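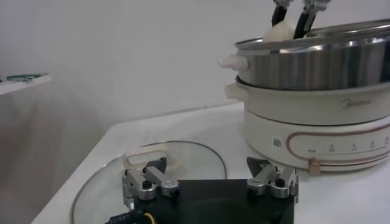

## Trois mois avec une cocotte électrique et son panier vapeur

J'ai acheté cet appareil en juin pour une cuisine de studio qui n'a qu'une plaque, et encore, une plaque lente. Je m'en sers presque tous les jours, surtout le soir.

**Cuisson vapeur.** C'est le point fort. Les brocolis sont prêts en 7 minutes une fois l'eau à ébullition, les pommes de terre coupées en deux en 15. Les raviolis du commerce collent au fond si on ne met pas de papier cuisson. Avec une feuille de chou, cela marche aussi.

**Soupes et bouillons.** Rien à redire. Le niveau le plus bas tient un frémissement correct, le plus haut déborde facilement avec des nouilles. Je reste au milieu et je remue.

**Riz.** Moyen. Il accroche, et il faut surveiller. Pour du riz seul, je préfère toujours ma petite casserole Podo, achetée il y a 8 ans.

**Nettoyage.** La cuve se lave vite à l'éponge. Le couvercle garde des traces de calcaire que j'enlève au vinaigre blanc. Le socle ne va évidemment pas sous le robinet, et les éclaboussures de curry près du réglage ont demandé un coton-tige.

**Encombrement.** Avec l'étage vapeur en place, l'ensemble ne passe pas sous mes placards. Je l'ai installé sur la desserte Castside, près de la fenêtre. Le cordon est court, j'ai dû prendre une rallonge.

**Bilan.** Pour une ou deux personnes, je recommande. À partir de trois, la cuve devient juste et il vaut mieux un vrai faitout. Note : 8/10. J'enlève un point pour le riz et un pour le cordon.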